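Singing in the Congregation: Handout for Week 5
Leading a Hymn from the Front
Instructor: Celeste Garrido
14/03/2025

Good morning, everyone, and thank you for the way you sang last time. I went home humming the alto line and my husband asked me (kindly) to stop by supper. These notes cover what we did on the board and a few things we ran out of time for, so please read them even if you were in the room.

1. Before you stand up

The song leader's work starts well before the first chord. Read the words of the hymn out loud, all the verses, as if you had never seen them. Mark where the sentence ends, which is often in a different spot from where the line of music ends. A congregation will breathe wherever you breathe, so if you gulp air in the middle of a thought, 80 people are going to gulp with you.

Then find your pitch and your speed. Sing the first phrase at the speed you want, and then sing the longest phrase at that same speed. If you can't get through the long one comfortably, the whole hymn is too slow. Most of us start too slow when we're nervous, though Fadi Sayegh tells me he goes the other way and finishes before the organist!

2. Picking a key

Hymnals tend to be pitched for four-part singing, and the melody can sit pretty high for people who have just come in from the parking lot. For a morning service I like the top note to be a D, or an E flat if it only comes once. In the evening you can go up a step. If your pianist doesn't transpose at sight, ask early in the week and bring the sheet with you. Please don't ask during the announcements.

The tune we used in class, Orellana, is printed in F in the green book and goes up to the F at the top of the staff. We tried it in D and I think you all heard the difference in the back rows. The men came in on the third verse who hadn't been singing at all.

3. Bringing people in

We spent most of our time on the breath gesture. Lift the hand on the beat before the singing starts, breathe in through your mouth so that people can see it, and let the hand come down on the first word. Keep it at chest height. Kadir Akyol showed us a lovely one, very small, and everybody came in together.

For a hymn that begins on a pickup note, the gesture comes on the beat before the pickup, and that takes practice. Try these at home in front of a mirror:

Orellana – starts on beat one
Dindlow – starts on beat four
Prenell – starts on the second half of beat three (take this one slowly)

4. Between the verses

Leave the same gap every time. One full measure is plenty for a short tune, and two beats will do if the tune ends on a long note. What throws people is a gap that changes. If you want to slow down for the last verse, tell the accompanist beforehand, and show it in the last line of the verse before.

Somebody asked whether it's all right to drop a verse. It is, but read what's left and make sure it still makes sense. I once heard a hymn that got as far as the tomb and then stopped for the offering, and I have never quite gotten over it.

5. Singing without accompaniment

Choose one verse, usually a quiet one in the middle, and let the instruments rest. Your own voice should get softer at that point so that people can hear each other. If the pitch sinks a little, let it sink. The piano can stay out until the end, or the player can give a short bridge to bring everyone home.

For next time

Prepare one hymn from the list, number 21 if you'd like something easy, and be ready to lead two verses. Maximiliano Insaurralde will be at the piano and needs your key in writing. Tae-yang Kwak has the spare hymnals for anyone who still needs one. We are back in our usual room, and I'd ask you to come with your voice already warmed up, even if it's only some humming in the car. Our singing evening with the choir is in May, and I'll bring the sign-up sheet along with the music for Prenell. 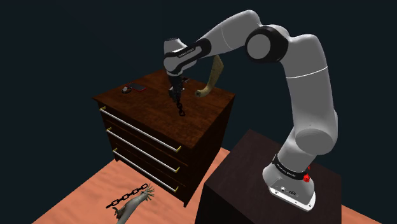

The sheet has a space beside your name for your voice part, and if you aren't sure whether you're an alto or a soprano, just leave it blank and we'll try a few scales together after class.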